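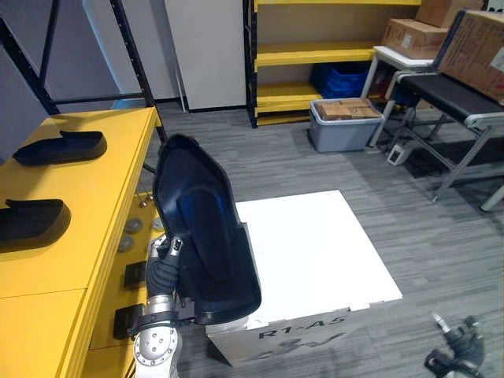 The outsole shop at Prurkton takes in molded black soles, checks the rims and passes them on to the stitching room. The foreman who runs the checking benches has done the work since before the company moved into its present building. He agreed to talk about handling, storage and the one defect he still finds hard to catch.

His first subject was the rim. A cupped sole has a raised edge that runs all the way around, and the upper is later seated inside it. "If the rim is low at the toe, the stitch line wanders," he said. "You can glue over it. You can't stitch over it."

The tolerance Prurkton works to came from a customer, Brekby, which returned a batch of 100 pairs in October. The fault was in the heel, where the edge had been trimmed too close. Since then every sole is stood on its side and turned under the ceiling lights before it is signed off. On a glossy compound the reflection should travel along the edge in one unbroken line. A kink in the line means a dip in the rim.

"Flat on the bench you see the shape," he said. "On its edge you see the surface. Those are two separate checks and I want both done."

Soles waiting on the bench are laid with the rim up. He was firm on this point. A sole stored rim down rests its weight on the part that matters most, and a warm one will take a set. How long that needs depends on the compound. The softest grade, bought from Plultus, can mark in 40 minutes.

Asked about bench color, he said he had worked on gray, green and bare steel and prefers yellow. Black parts show up against it and so do black trimmings, which otherwise get carried into the next box. The paint is a gloss finish and is wiped down at each change of size. Seams in the top are a nuisance – grit collects in them – and he has them brushed out first.

The floor is another matter. Carpet tile is unusual in a shoe plant, and he did not choose it. "It holds dust, so I don't love it," he said. "But a dropped sole doesn't scuff. On concrete I was writing off 3 in every 1,000 for scuffing alone."

The defect he finds hardest is a slight twist between heel and forefoot. It does not show in the rim and the part will often lie flat under its own weight. The shop is trying a checking block made by Symonenko, with a stop at the heel and another at the ball of the foot. He has not decided whether to keep it.

"It finds the bad ones," he said. "It also fails some I would have passed by hand, and I've stitched a few of those to see. They came out fine. So the block may need adjusting, or I may."

The trial runs until the next change of compound.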